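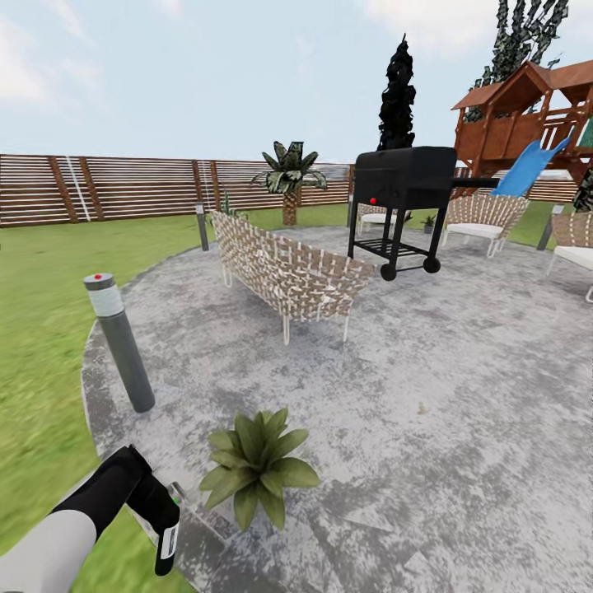 4 min read

Gripper and Camera Trials in the Patio World: Frequently Asked Questions

Maintained by Glória Neves and Rania Qaisi, Muststead simulation group. Last revised in April.

What is being compared?

Two parallel grippers, the Gilska and the Gitden, on the same simulated arm and with the same controller. A second series keeps the gripper fixed and compares camera placements: one view from behind the arm, one at the wrist. Results from the two series are stored separately and should not be merged.

Why an outdoor world?

Our indoor worlds have flat floors, plain walls and short sight lines. The patio world has a curved paved edge against a lawn, woven furniture, a grill, planting and a slatted fence at the back. Thin straps and narrow legs are hard on depth estimation. Rania asked for a world in which the approach phase could fail for visual reasons alone, and this one does it often enough to be useful.

How many episodes are there?

The current release has 504 episodes. Of these, 119 were run with the wrist camera as the only input. The remainder use both views. Episode length varies and is capped by the controller at 21 seconds of simulated time.

Do the two cameras share a clock?

Yes. Both are stamped by the simulator. If you see an offset, it comes from the export script – update it before filing a report.

What does the wrist camera see that the other one does not?

Mainly the space between the fingers. With the gripper open, both fingers enter the view from the sides, and the surface ahead fills most of the rest. Seams and changes of angle in the paving can be picked out at this range. The cost is context: furniture and fence can drop out of view completely, and the grass behind a near surface is reduced to a green blur. Policies trained on the wrist view alone tend to lose track of where they are on the patio.

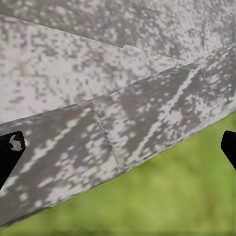 Does the speckled concrete texture cause problems?

It does for feature trackers. The pattern has many small patches of similar size, and matches drift along it. We recommend tracking panel seams or the boundary with the grass. Learned policies were less affected in our runs, although we have not tested them with the texture swapped.

Is contact with the ground modeled?

Yes, as rigid contact for both paving and lawn. The grass is a surface with a texture and does not deform. Do not use this world to draw conclusions about soft ground.

Can I load another controller?

The Gündoğdu controller is the default. Any controller that accepts joint velocity targets will load through the same interface. Position-only controllers need the adapter in the tools folder, and their timing figures are not comparable with ours.

Which gripper should I start with?

Start with the Gilska. Its collision meshes are simpler and resets are faster. Move to the Gitden once your approach phase is stable.

Where do I report a bad episode?

Send the episode number, the controller version and the camera series to Glória. Reports without an episode number are closed.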